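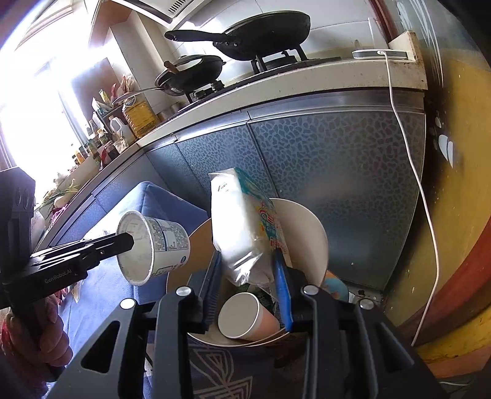
Kitchen trash at the Grondar building: what changes this summer

Reading time: 2 min

Starting with this issue's pickup schedule, the shared kitchens move to one round bin each. The old pair of square bins under the counter is gone. Gemechu Nigatu took them down to the loading dock last week, and anyone who wants one for a garage or a garden can ask him.

Most of what gets thrown away in the kitchens is snack packaging and cups. It weighs very little and takes up a lot of room. A bag with air still in it can fill the space of several flat ones, and cups dropped in at random leave gaps all the way down. The hauler, Zusteletti, charges us by the pickup and not by weight, so a bin full of air costs the same as a full one. Last year the building paid for 525 pickups. Fuad Alemneh went through the invoices and thinks we can get that down without anyone going to much trouble.

Please do the following:

Press the air out of wrappers and bags, then fold or roll them before they go in.

Stack paper cups inside each other. Plastic cups go in a separate stack. Pour out any leftover drink in the sink first.

Large paper buckets, the kind popcorn or fried chicken comes in, should go in standing up with the open end on top. Small wrappers can then go inside the bucket. 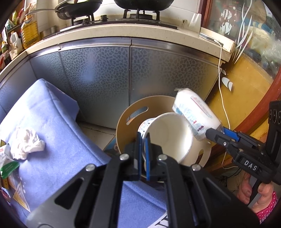 A bucket that is greasy on the inside is still fine to use this way. Food scraps are a different matter and belong in the lidded pail by the sink, which is emptied every evening.

The new bins have openings in the sides for handles, so they can be carried by one person. Small things can slip out through those openings if the bin is overfilled. If the trash has reached the handles, take it down. Spare liners are on the shelf above the microwave on floors 4 and 7. The other floors keep theirs in the supply closet.

Petrică Bogdan asked us to mention the floor next to the bins. Wrappers that miss tend to stay there until the cleaners come, and the fourth floor had ants in December.

The Huvemport wing keeps its current bins for now. Its kitchen is being repainted, and the lease there runs on separate terms. Questions about that wing go to Fasil Mersha.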